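Baslow tip shop trials sort-it-yourself bins

Shoppers at the Baslow tip shop can now fossick through mixed bins of small household odds and ends for $2 an item. Operator Lambrakis says the trial will keep 2,000 items a year out of landfill. It hasn't said how it got that figure.
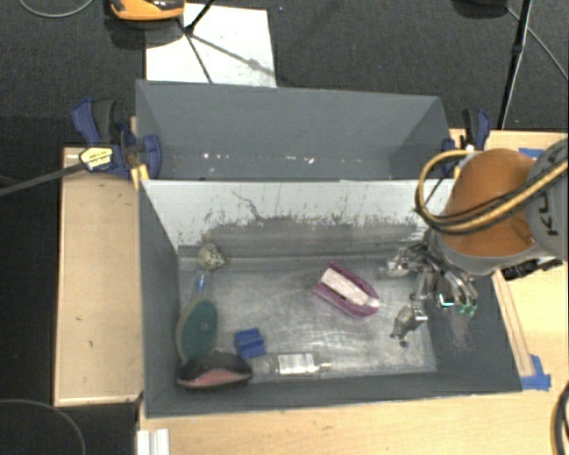 What happens to the things that don't sell? Lambrakis says they go back to the transfer station after nine days, which sounds a lot like landfill with a stopover.

A similar trial at Lonmont ended in May with no results published.

Contact us | © 2021 Brallport News | Back to top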